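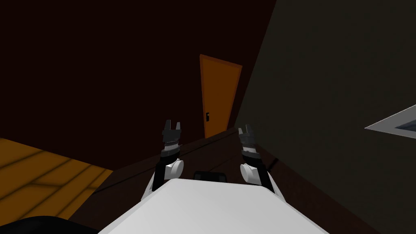

The Mesov robotics group is looking for 32 adults to take part in a paid study on how people correct a robot that is learning household tasks. All of the work is done in simulation, over the internet, from your own computer. You will steer a simulated two-armed robot through furnished rooms and step in when its own program goes wrong. Most runs come down to a few plain decisions: whether the two grippers are lined up over the countertop, whether the robot should back away before it turns, whether a closed door like the orange one past the counter should be left alone or dealt with first. We want to know when people make those decisions and what the robot can learn from them.

What the study is about

Robots of this kind are usually taught from recorded demonstrations. A person drives the arms, the recordings are used to train a program, and the program then tries the task by itself. It does well in situations close to the recordings and poorly elsewhere. One common fix is to have a person watch and take over when something is about to go wrong, so that the correction becomes new training material.

We are comparing two ways of doing this. In the first, called live takeover, you watch the robot work and press a key to take control at any moment. In the second, called marked replay, you watch the whole attempt, go back to the point where you would have stepped in, and drive from there. Every participant uses both methods. Half of the group starts with one and half with the other.

Our pilot gave us 314 corrected attempts. With marked replay, people went back to an earlier point than the one where they took over live, and their corrections were shorter. The program trained on those corrections opened doors more reliably. On picking up small objects we found no clear difference between the methods. The pilot used our own lab staff, who know the robot well, so we can't say whether either finding holds for other people. That is the reason for this call.

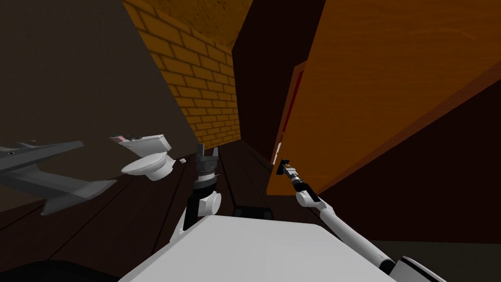
Simulated robot at the entrance of a narrow passage. The door is open and the right gripper points toward its edge.

What you will do

You will complete two sessions of 90 minutes each, on different days. The first begins with a practice room where nothing is scored. You learn to move the base, raise and lower each arm, and open and close the grippers. After that come the tasks, which fall into three groups:

Doors and passages: open or close a door, and bring the robot through without touching the frame.
Reaching: bring one gripper to a given spot near a wall or a piece of furniture.
Picking up: take hold of a single object and lift it clear of the surface.

You can switch between a view from the body of the robot and a close view over either gripper. Some people find the close view hard at first, as it shows very little of the room. You may change views as often as you like during a run, and the software records which one you are using.
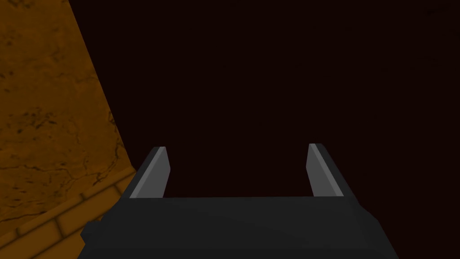 Close view over a gripper with the jaws open, beside an orange-brown textured surface.

The rooms are dim in places, and part of what we measure is how people judge distance when one side of the view is dark. Please do not raise the brightness of your monitor partway through a session. If you need a brighter setting, choose it during practice and leave it there.

After each task you answer four short questions about how sure you were and how much effort it took. At the end of the second session there is a phone or video interview, which is optional and does not affect your pay.

The picking tasks usually take the longest to learn. You have to place a finger on each side of the object before you close, and the gripper itself can hide the surface underneath.

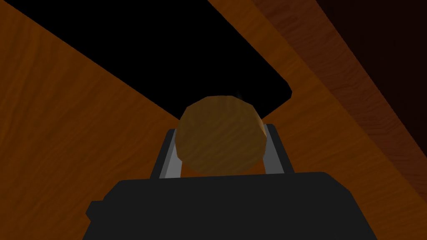
We score a pick by whether the object leaves the surface and stays in the grip until the timer stops. Bumping other things on the way is recorded but does not end the run. If you are not happy with an approach, open the fingers, move back, and try again. Restarts within a run are useful to us and are not counted as failures.

Who can take part

You must be 18 or older and able to read instructions in English. You need a desktop or laptop computer with a keyboard, a mouse with a scroll wheel, and a wired or steady wireless connection. Tablets will not work. Normal or corrected vision is required. Experience with video games is fine, and so is having none; we ask about it on the form so that the two starting groups can be balanced. People who have worked with the Trorent simulator before can't be included this time.

Pay

Participants receive $50 for each completed session. If the software fails on our side, you are paid for the full session. You can stop at any time without giving a reason. If you stop during a session, you are paid for the part you finished.

Your data

We store the movements of the robot, your key presses, your view changes and your answers. We do not record your face or your screen outside the study window. The interview is recorded only if you agree. Files are kept under a participant number. The recordings, without names, will be shared with our project partner Derketti and released to other researchers in October.

How to apply

Fill in the sign-up form on the Mesov study page by May 24, 2020. It asks for your age, your computer type, your gaming experience and the times you are free. Applicants who are selected will get a link to a short connection test. Please run the test on the same computer you plan to use for the sessions.

Questions about the study go to Hartmut Kramer, study lead, through the contact box at the bottom of the form.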